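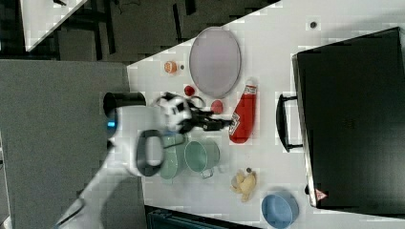
Visit report: Drulorton manipulation lab
2022-02-17

I spent a day at the Drulorton lab to look at their work on clutter and failure recovery for single-arm tabletop manipulation. The visit was arranged through Ida Oltmanns, who leads the group, and covered the data collection area, the training setup and one evaluation session. My interest was narrow. We have our own picking policies at Senell that do well in tidy conditions and badly in untidy ones, and the group's January write-up claimed a gain from a change in how demonstrations are recorded. I wanted to see the protocol being run by the people who designed it.

The stations

The lab is one long room with white tables set at intervals and cables run along the floor between them. The station I watched most has a white arm with a black two-fingered gripper. The objects on its table were a mix of sizes and shapes: a red ketchup bottle lying on its side, two green pots placed close together, a large oval plate, a light blue bowl, a small orange cup, a banana and some small red round items. A large black case lay flat at one side and took up a good part of the surface. The arm works in the space left over.

Oltmanns regards the crowding as part of the method. Their earlier dataset was recorded with one target and one container on a bare table. Policies trained on it reached for the right object but took straight-line paths that would have gone through anything in the way. The current protocol keeps the non-target objects on the table for every episode and changes their layout between episodes, with positions drawn by a script and shown to the operator on a tablet.

The method

The group calls the procedure Jultness. It has two parts.

The first is ordinary teleoperated demonstration. An operator drives the arm through a named task, such as moving the bottle to the plate. There are 14 tasks in the present set. Each has 200 of these plain demonstrations.

The second part is the one worth reporting. After a policy has been trained on the plain demonstrations, it is run on the station with an operator watching. When the operator judges that the arm is heading for a bad grasp, they take over, but only after a fixed delay. The delay lets the arm get into the poor position before the correction starts. The recording then contains the poor position, the retreat and the second approach. In most intervention schemes I have read, the operator steps in as early as possible, and the data holds very little of what a recovery looks like.

Only the operator's section is used as a training target. The policy's own motion before takeover is kept for context and masked out of the loss. I asked whether masking mattered, and was shown a comparison in which it was switched off. The unmasked policy learned to make the mistake first and then recover from it. The curves were clear enough that I did not ask for a repeat.

There are 300 intervention episodes in total across all tasks, which is a small number next to the plain set. They are sampled more heavily in training to make up for this. The weighting was picked by a coarse sweep and Oltmanns does not claim it is optimal.

The evaluation session

I sat through one session in the afternoon. Layouts are generated beforehand and were not seen in training. A trial is scored as a success only if the target ends up in the right place and no other object has been pushed past a marked tolerance. The second condition is stricter than ours. At Senell we score the target only, and I suspect some of our reported successes would fail under this rule.

The baseline and the Jultness policy were run in alternating order on the same layouts. The scorer works from the overhead video and is not told which policy is running. On the bottle tasks the difference was easy to see. When the baseline closed its fingers too far along the bottle, it tended to lift anyway and lose it. The other policy more often opened, backed off and came in again. On pot tasks the two looked much alike to me. The rims are thin and leave little room for a second try when the pots stand close to each other, and the group has few interventions for that case.

I did not take away final figures. The full evaluation was still in progress and I was asked not to quote partial results.

Points of doubt

The delay before takeover is fixed at one value for every task. A slow reach towards a bowl and a quick grasp on a small object probably need different values. A variable delay is planned.

All interventions came from a small pool of experienced operators. Their recoveries are smooth and fairly uniform. Whether the method holds up with less practised people is untested, and this matters to us, as our operators change often.

The work has been done on one model of arm only. A second site, at Kratochvíl, is due to repeat the protocol on different hardware later in the year. I would wait for that before making any claim about transfer.

Compute was not discussed in detail. Retraining after each round of interventions is done from the previous checkpoint and runs overnight.

Follow-up

Oltmanns has agreed to send the layout script and the scoring sheet. I propose that we adopt the displacement rule in our own scoring first, before changing anything about data collection, and rerun the existing policies under it. A trial of delayed takeover on one station could start after that. It needs a change to our recording software so that control handover is stored as a separate channel; at present we log only the merged command stream.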